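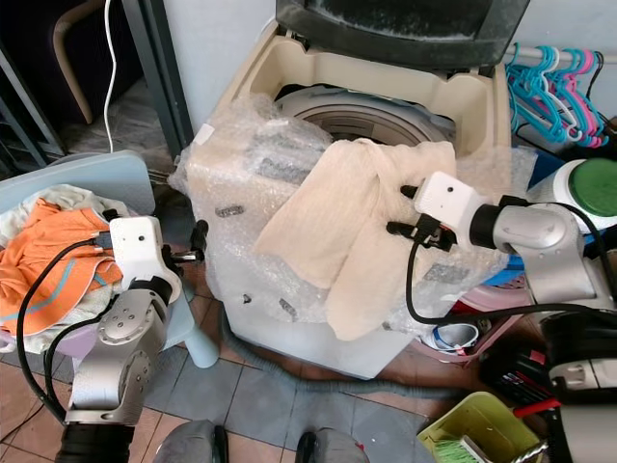 Oken G2 Parallel Gripper - Service Notice: Loss of Grip Force on Soft Loads

Applies to: G2 units with the Darudex finger set, firmware 718 and earlier
Status: open, interim limits in force

Summary
The G2 may report a closed and holding state after grip force has dropped below the set value. The fault occurs on compliant loads such as towels, garments and bedding. The arm continues its programmed move and the load can fall or drag. On rigid parts the finger position check catches the error and the arm stops as designed.

Cause
The force estimate is taken from motor current. When fabric compresses between the fingers, current settles and the controller reads this as a stable hold. Residue on the finger faces makes the condition worse by lowering friction. In bench tests run by Wouter Vanhove, the false hold flag was set in 82 of 600 cycles on folded terry cloth.
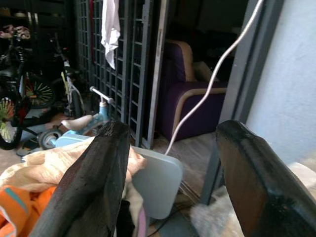
G2 fingers with residue on the inner face. Clean before returning to service.

Safety
Keep hands and loose clothing away from the fingers while the hold flag is set. The flag does not confirm that the load is secure. Do not carry fabric over cables, open drums or walkways until the update is installed. The emergency stop is not affected.

Interim limits
Reduce arm speed to half of rated.
Set the hold recheck interval to 600 ms (parameter 847).
Wipe both finger faces with a lint-free cloth at the start of each shift.
Replace fingers that still slip after cleaning - do not raise the force setting to compensate.

Parts and update
Replacement fingers are supplied in pairs under the Darudex part name. Corrected firmware is planned for May. Report drops to Najwa Karam, Oken Service, with the unit serial number and the controller log attached.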